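Garnlow hose and cable dressing kit: great kit, one fault worth knowing about

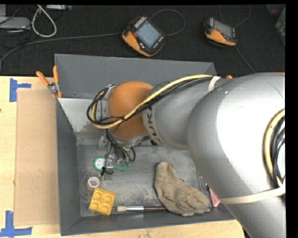
I've had the Garnlow kit on our picking arm since March and I love it, so let me get the bad part out first. One night it stopped the cell cold. The arm swung out to the far side of its reach, the slack ran out, and a vacuum fitting popped clean off - then the arm carried on for four more picks with no suction before the pressure switch tripped. Nothing got hurt except a dropped part and my evening. The strap had crept toward the wrist. It's the short white one holding the thin black cables to the upper arm, and the kit gives you just one for that stretch. I'd want two!

Katherine Ríos, who runs the cell with me, went through the log and found 753 cycles between my last re-tightening and the failure. We now check that strap every shift, with the arm locked out, and leave a bigger loop at the wrist end. No trouble in 980 cycles so far.

Everything else is terrific. The hose bends without kinking, the wide straps stay put, and fitting the lot took me nearly 10 minutes (the old Undar sleeve ate a whole lunch break). Skokel, who sold it to us, mailed a spare strap the same afternoon I called. Buy it, add a second strap, and test the full reach at slow speed before you let it run.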